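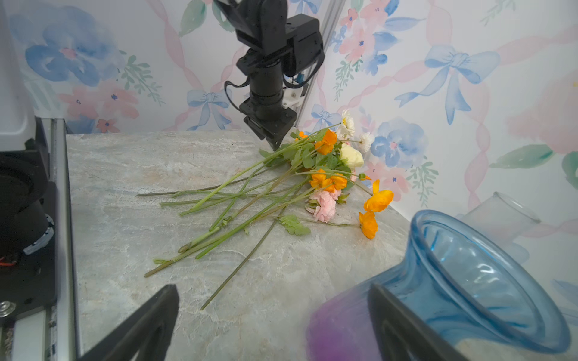 Un bouquet de fleurs artificielles se prépare à plat avant d'aller dans le vase. C'est plus lent que de piquer les tiges une par une, mais on voit tout de suite quelles couleurs on a, et en quelle quantité. Je travaille sur un plan gris clair marbré, les tiges étalées en biais, toutes les têtes du même côté : les orange ruffées au milieu, les blanches vers le haut. Les deux vases, le bleu et le transparent, restent couchés à portée de main tant que le choix n'est pas fait. Un vase debout finit toujours par être accroché par une tige.

Matériel

Un lot de tiges artificielles, assez variées pour ne pas avoir à répéter la même fleur partout
Un ou deux vases en verre
Une pince coupante (pas un sécateur de jardin, le fil métallique l'abîme)
Un chiffon doux et un pinceau large et sec
Du ruban de fleuriste
Des billes de verre ou du gravier lavé pour lester

Les miennes viennent de plusieurs achats. Les renoncules sont de chez Jeta, le reste d'un lot Rirkico acheté en novembre. Les verts ne sont pas les mêmes d'une marque à l'autre, on s'en occupe plus loin.

Étape 1 – Défroisser et dépoussiérer

Les fleurs qui sortent d'un carton sont écrasées d'un côté. Passez le pinceau sec du cœur vers le bord, pétale par pétale. Si les pétales en tissu restent pliés, tenez la fleur au-dessus de la vapeur d'une bouilloire pendant quelques secondes, à bonne distance, puis remettez-les en forme avec les doigts. Ne le faites pas avec les fleurs en mousse, elles gondolent.

Pour les tiges, un chiffon à peine humide suffit. Celles qui ont un revêtement pelucheux se brossent à sec, dans le sens de la longueur. L'eau colle les fibres et laisse des plaques.

Étape 2 – Trier par hauteur

Posez toutes les fleurs sur la table et faites trois groupes : les grandes, les moyennes, les courtes. Les grandes donnent la hauteur et le fond. Les moyennes portent les fleurs les plus ouvertes. Les courtes cachent le col du vase.

La règle habituelle est une hauteur totale d'une fois et demie celle du vase. Je vais parfois jusqu'à 2 fois avec un vase étroit, à condition de bien le lester. Ne coupez rien pour l'instant. Une tige trop longue peut se replier dans le fond du vase, une tige trop courte ne se rattrape pas.

Étape 3 – Former le faisceau

Prenez la tige la plus droite comme axe. Ajoutez les autres une à une, toujours inclinées du même côté, en tournant un peu le bouquet dans la main après chaque ajout. Le point où toutes les tiges se croisent s'appelle le point de liage. Il doit se trouver à la hauteur du col du vase, ou juste en dessous.

C'est là que les différences entre les tiges se font sentir. Une tige lisse glisse, une tige à nœuds ou à petites épines accroche ses voisines. Mettez les rugueuses au centre et les lisses autour, le faisceau tient mieux.
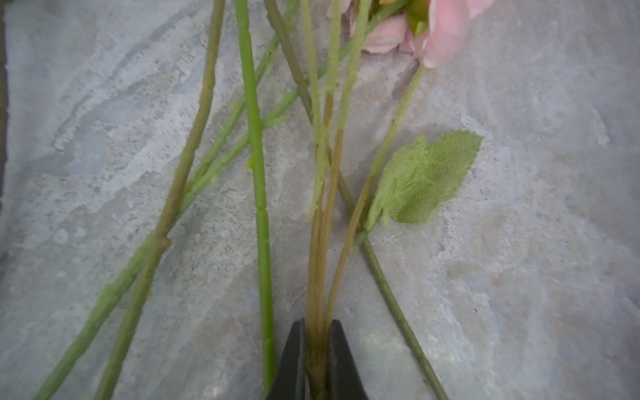

Sorcha Gilmartin fait l'inverse : elle met les tiges lisses au centre et garde les rugueuses pour l'extérieur, parce qu'elle peut ainsi glisser une fleur de plus au milieu sans tout défaire. Je reconnais que c'est pratique quand on hésite encore sur la composition. Il faut simplement serrer davantage au ruban.

Pour lier, faites trois tours de ruban de fleuriste en tirant dessus. Il ne colle que s'il est étiré. Coupez et lissez l'extrémité avec le pouce.

Si le vase est opaque, la question de la couleur des tiges ne se pose pas. Dans du verre transparent, on voit tout : les raccords en plastique, les verts différents, les bases brunes à côté des bases vert vif. Deux solutions. La première est d'enrouler le bas du faisceau dans une longue feuille artificielle. La seconde est de remplir le vase de billes jusqu'au point de liage. Pour mon vase transparent il en faut 800 grammes, et cela sert en même temps de lest.

Étape 4 – Couper

Présentez le faisceau à côté du vase, la base des tiges au niveau de la table. Marquez la coupe au crayon, un peu plus bas que ce qui paraît juste. Coupez les tiges une par une à la pince. Si le fil est épais, pliez-le plusieurs fois au même endroit après une première entaille, il casse net.

Gardez les chutes. Un morceau de tige sert de tuteur pour une fleur dont la tête tombe, fixé avec un tour de ruban.

Étape 5 – Mettre en vase

Versez un fond de billes, descendez le faisceau bien droit, puis complétez autour en tenant les tiges d'une main. Avec des billes, penchez le vase et laissez-les rouler le long de la paroi. Lâchées de haut, elles peuvent fêler le fond.

Une fois le bouquet en place, ouvrez-le. Courbez légèrement les tiges extérieures vers le bas, sur toute leur longueur et pas seulement au niveau du col. Laissez une ou deux fleurs dépasser nettement. Les boutons vont sur le bord.

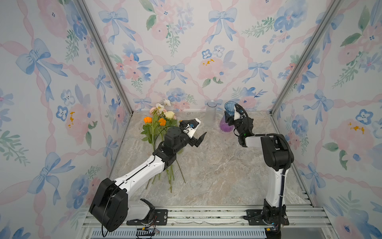
Peut-on mettre de l'eau dans le vase pour faire plus vrai ?

Mieux vaut s'en passer. Le fil métallique rouille aux extrémités coupées et l'eau se teinte en quelques jours. Pour obtenir cet effet, il existe une résine transparente à couler, mais le bouquet est alors fixé définitivement dans le vase.

Entretien

Un coup de pinceau tous les quinze jours, plus souvent dans une cuisine. Évitez le plein soleil – les orange passent en premier, les blancs jaunissent ensuite. Pour ranger, défaites le ruban et couchez les tiges dans une boîte longue, têtes alternées, avec du papier de soie entre les couches.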